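Equipment Plan and Budget, Final Report
Pirndale Manipulation Project
Prepared by Ekaette Okoro

3. What we asked for and what we got

Our December proposal requested one robot arm. The quote from Taltance came back at a price that made our advisor laugh, close the laptop, and ask whether we had considered theory. We were given $1872 for the year, so the plan became hand-held grippers first and an arm whenever somebody's budget has an accident.

The grippers took the largest share, $900 for the pair with spare fingers. I had put the spares down as optional. They are no longer listed as optional. 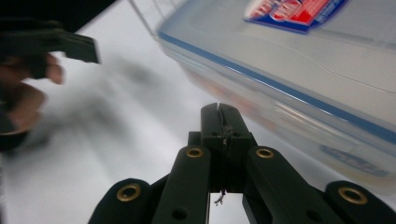

Figure 2. Hand-held gripper with a clear food storage container.

Test objects were supposed to be cheap. We priced a standard object set from Konotia, read the shipping terms, and went to the grocery store instead. The store had 18 objects we could use, mostly kitchen containers, and the receipt was filed under "laboratory apparatus" with a straight face. Clear plastic stays on the list for next year even though it is the least popular item with everyone who works on the vision side.

4. What is left

After grippers and groceries, the remaining large line is storage. Zacharopoulos quoted $539 for drives and a dock, and we accepted -- video fills a disk faster than any of us had estimated, and my own estimate was the worst one. Screws, tape and replacement cables come out of whatever survives.

For next year I recommend ordering fingers and fasteners in the same purchase, getting the storage quote before the gripper quote, and asking for the arm again. The form is already filled in. Only the date needs changing.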